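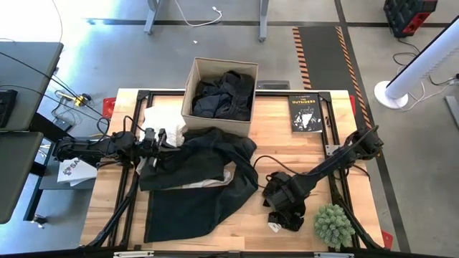 *Figura 2. Roupa escura e um pano branco sobre o tampo de madeira, com a caixa de arrumação aberta.*

## Capítulo 2 – Dobrar, separar, guardar

Quem já se sentou à mesa com um monte de roupa à frente conhece bem aquela pequena hesitação: por onde se começa? Pela peça maior, que ocupa a mesa toda? Pelo pano branco amarrotado que ficou ao lado? Ou vai-se logo à caixa, para ver quanto lugar ainda há lá dentro? Neste capítulo vamos demorar-nos nessa hesitação com toda a calma, porque é nela que se decide quase tudo o que vem depois – e também, confesso, porque gosto muito deste assunto e tenho dificuldade em despachá-lo em poucas páginas.

No capítulo anterior tratámos da lavagem e da secagem, e a Kalkidan Tamiru, que leu o manuscrito com enorme paciência, escreveu na margem: «E a mesa?» Tinha toda a razão! Uma superfície lisa, à altura da cintura, faz mais pela roupa bem dobrada do que qualquer técnica. Na Figura 2 a mesa não serve só para a roupa: há um livro de bolso pousado, *The Outsiders*, e uma pequena suculenta artificial de folhas verde-claras. As mesas das nossas casas são mesmo assim, e o método que aqui propomos conta com isso.

Repare o leitor nas cores. A roupa dentro da caixa é preta e cinzento-carvão, e a peça estendida ao centro do tampo é também muito escura, azul-marinho ou preta – à luz fraca de uma tarde de fevereiro, quem é que as distingue? Voltaremos a esta dificuldade na secção sobre a separação por tons, onde se aprende a comparar duas peças junto à janela, encostando bainha com bainha.

Ao longo do capítulo vai precisar de:

- uma mesa com espaço livre para abrir uma camisola inteira;
- uma caixa aberta, de preferência com cerca de 40 centímetros de largura;
- três ou quatro peças escuras e pelo menos uma clara.

Comecemos pela peça comprida. Estenda-a com as duas mãos, do centro para fora, alise as pregas maiores e deixe as pequenas para o fim. Se houver um pano claro por baixo, retire-o primeiro e ponha-o de lado, já dobrado ao meio. Só então passe ao exercício 2.1.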